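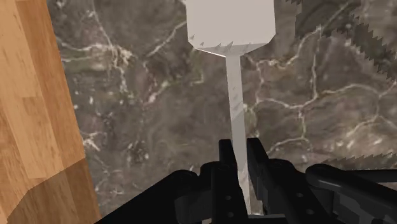

Collel: pacote de drivers para impressoras e scanners antigos

Olá, e obrigado por passar por aqui! O Collel nasceu da teimosia de quem tem em casa uma multifuncional que ainda imprime lindamente, mas que o sistema operativo novo já não quer reconhecer. Juntámos num só sítio os ficheiros de configuração que fomos escrevendo ao longo dos anos (são 192 perfis, de 35 modelos diferentes), com as notas que cada um de nós tinha espalhadas por cadernos e mensagens.

Instalação

Descarregue o arquivo, descompacte-o numa pasta sem acentos no nome e corra o ficheiro instalar.sh com permissões de administrador. Deixe o cabo USB desligado até o programa o pedir, por favor! Se o ligar antes, o sistema agarra-se ao driver genérico e depois é preciso removê-lo à mão, o que se faz em dois minutos mas aborrece toda a gente.

Precisa de 100 MB livres em disco e do CUPS 2 ou superior.

Digitalização

O módulo de scanner, a que chamámos Sidance, foi escrito quase todo pelo Thịnh Lâm e instala-se à parte. Funciona bem a preto e branco; a cores, alguns modelos ainda puxam para o verde, e a Séverine Delaunay anda a tratar disso com muita paciência.

Problemas conhecidos

A impressão frente e verso inverte a segunda página quando o papel está definido como Carta. Escolha A4, mesmo que a folha seja outra, e ajuste as margens.

Nas ligações por rede, o nome da impressora não pode ter espaços.

Contribuir

Se tiver um modelo que falta na lista, mande-nos o relatório gerado por diagnostico.sh. A Uyên Đào lê tudo à quarta-feira e responde sempre, embora às vezes demore um bocadinho (em outubro, então, nem se fala).

Licença

MIT para o código; as notas podem ser copiadas à vontade.

Partilhar 35
2 comentários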